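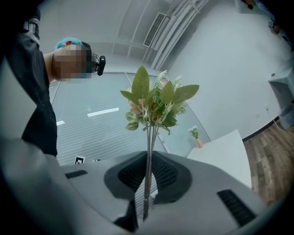
Handling Practice Board
Topic: Draft rule 2, soft and artificial plant items
Replies: 5

trarnik_ops
Posted Monday, 9:40
The working group at Trarnik requests comments on draft rule 2, which concerns the recording of hand-held gripper demonstrations with artificial flowers. The current text reads: "The operator shall grasp the bouquet by the stems. Contact between the finger pads and any bloom shall cause the take to be marked as void." The rule would apply to all sites from April. Our last batch held 1,346 takes, and 393 of them would be void under this wording.

Kütt_review
Posted Monday, 10:15
Our site supports the first sentence and objects to the second. A bouquet lying flat on a table does not always present its stems clearly, and a light touch on a leaf or petal during the approach is part of ordinary handling. We propose that such takes be kept and given a contact label.
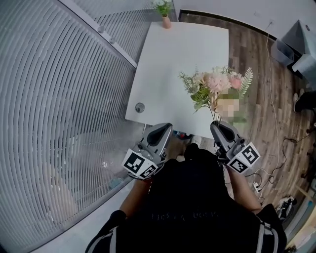 We would also ask that the rule state which hand is meant. Operators work with two grippers, and the draft speaks as though there were one.

dodura_qa
Posted Monday, 11:02
Dodura does not agree with the proposed label. Labels of this type were tried in our spring guidance and two reviewers seldom gave the same answer for the same take. A void mark is strict, but it can be applied evenly. On the question of hands, we agree that the text should read "either gripper."

Kütt_review
Posted Monday, 11:30
With respect, even application is of little use if it removes sound work. Please see the discussion of marginal contact in the practice bulletin, which the draft does not cite. The relevant page opens as follows.

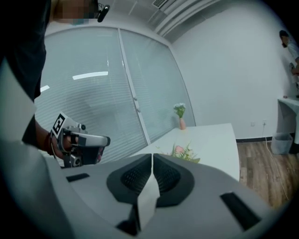 Vol. 2, No. 4

Marginal contact. Where a pad meets foliage before the grasp is complete, the reviewer should consider whether the item was displaced. If it was not, the take may stand. Marker cards on the gripper should remain unobstructed in all cases.

dornau_desk
Posted Monday, 13:20
Dornau can accept the displacement test for leaves. We cannot accept it for blooms – a wire-stemmed flower may bend and stay in place, and the item is then altered for every later take. We suggest a split rule: void for blooms, reviewer's judgment for foliage. We further suggest that each site inspect its flowers after every 1,000 takes and replace any that no longer hold their form.

dodura_qa
Posted Monday, 14:05
The split is workable. The inspection interval is too long in our view, and we would prefer a check at the start of each session.

trarnik_ops
Posted Monday, 15:45
The comments are noted. A revised text with "either gripper" and the split between blooms and foliage will be posted to this topic. The inspection interval remains open, and sites that hold replacement records are asked to submit them before the next reading.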